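Stop telling me the drop rate is fine 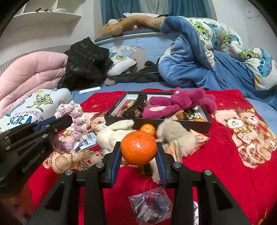
Krystyna Sowa thinks I'm making a fuss over nothing. Fruit gets bruised in shops, she wrote to me, and fruit gets bruised in lunch boxes, and if a machine bruises one now and then the world will carry on as before. She has a point, and I've had her message open next to me while writing this, so consider the whole thing a very long reply.

The fault first, for anyone who missed the earlier posts. We were running pick and place trials with two-fingered grippers, soft household things mostly, and fruit mixed in with them. Toys, packets, mandarins. The force limit on closing was set in a file, and on one restart the software couldn't read the file and fell back to its default. The default was no limit at all. No warning came up, no light, nothing on the screen but the usual green tick. The fingers simply kept closing until the motor decided it had had enough.

We lost 7 mandarins before anyone stopped it. The first one, I'm ashamed to say, I put down to a soft mandarin. The second one too! By the third there was juice in the linkage and I was still looking at the fruit and not at the gripper.

So yes, Krystyna, it was fruit. But the same fingers had been closing on plush toys all morning with the same missing limit, and we hadn't noticed a thing, and that's the part that bothers me. A soft toy forgives everything. You squash it flat, you let go, it puffs back up and the log says success. Our log had 1513 grasps in it and I can't tell you from the log which ones were gentle. Position was recorded, timing was recorded, whether the object ended up where it should was recorded. How hard we squeezed was "not required at this stage", and I know who wrote that line because it was me.

I went round asking how other people handle it. Someone at Limel told me their grippers refuse to move if the force setting is missing, full stop, and that everybody complains about it because it means a walk to the bench every time a cable wobbles. Simura do it the other way: they fall back to the weakest grip, so things get dropped, and a dropped thing is at least noisy. I'd be happy with either. What I can't see a case for is falling back to the strongest, and when I rang Shenoy, who supply our control software, I was told it was "inherited behaviour" and that changing it might upset existing customers. Well, I'm an existing customer and I'm fairly upset.

There's a habit in our line of work of sorting faults by what they cost. A burst mandarin costs pennies, so it goes in the bottom drawer. Velotska, where I used to work, had a form for this with a box for the value of the damaged item, and if you wrote anything under 60 nobody was obliged to read the rest. I filled in plenty of those. I'd like a box that asks what else might have been between the fingers - a finger, for one, since we all reach in to straighten things when we think the machine is resting. I've done it with a sleeve dangling and a cup of tea in the other hand.

Krystyna also says that if we stop for every little thing we'll never finish. Maybe so. We stopped for 2 days, fixed the file reading, put a hard limit in the motor driver itself where no restart can lose it, and added squeeze force to the log. It was dull work and we're behind now. The first day back, the new limit tripped on a mandarin that was a bit bigger than the rest, and I had to go and reset it by hand, and then again after lunch. I grumbled both times. I've left the limit where it is, and Shenoy still haven't answered my second email.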